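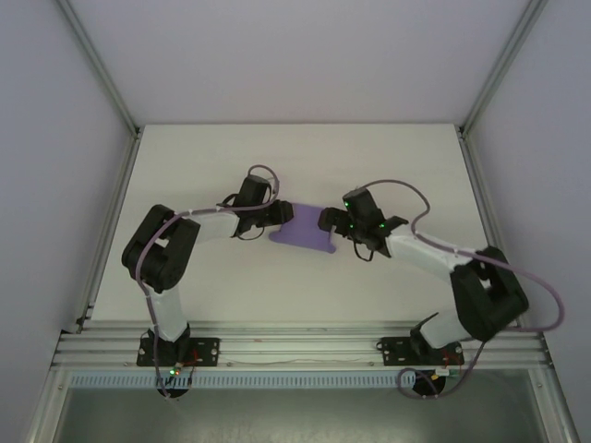

Purple cardboard and a free afternoon

I love purple cardboard! Not sugar paper, not the thin stuff that goes furry when you rub it out, proper card with a bit of spring in it. I bought a stack in February from Nzioka, the little craft shop on the way to the station, and I've been finding excuses to use it ever since (gift tags, a birthday crown, dividers for the recipe folder).

Purple looks its best against white, I think. On my old brown desk it just went muddy, but put it down on a white top with pale walls behind and it sings. I've since covered my own table in white and I'm never going back.

My favourite thing to make at the moment is a small lidless box for the shelf. Mine start as a piece 286 mm long, trimmed to 222 mm the other way, and then it's all in the creasing. Score first with something blunt, an empty biro is perfect, and hold the card at both ends when you bend it so that the fold runs true. Two hands, slow and even, and you get the loveliest crisp edge.
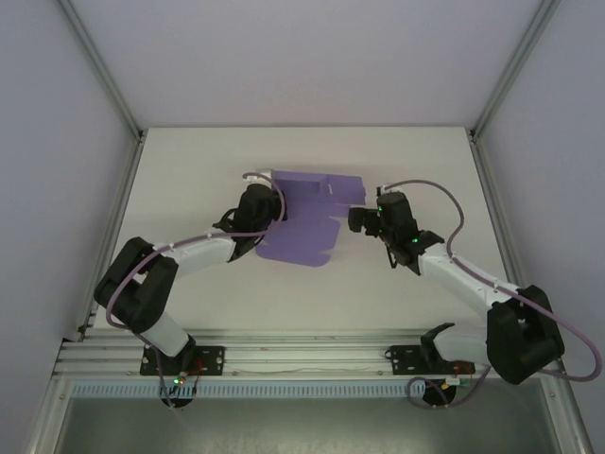

Glue is where I used to go wrong. I'd slap it on and the corners would slide about, so now I do two corners, go and put the kettle on, and come back for the others. Bulldog clips help too, with a scrap of paper tucked under so they don't leave dents.

Next I want to try a box with a lid, and maybe a deeper purple for the inside. Nzioka had a lovely plummy one by the till and I've been thinking about it all week!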